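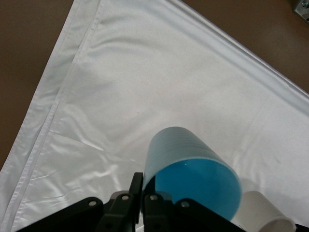 The Standlow Hotel required every sheet to be inspected before it was folded. Item 38 of the linen rules, revised in March, stated that the hem must be examined along its full length and any crease reported to the office at Drorberg. The inspector entered sheet 321 in the register as white, hemmed and wrinkled. Under "other articles" she wrote: one cup, light blue, tipped. The form offered no further space, and she signed it.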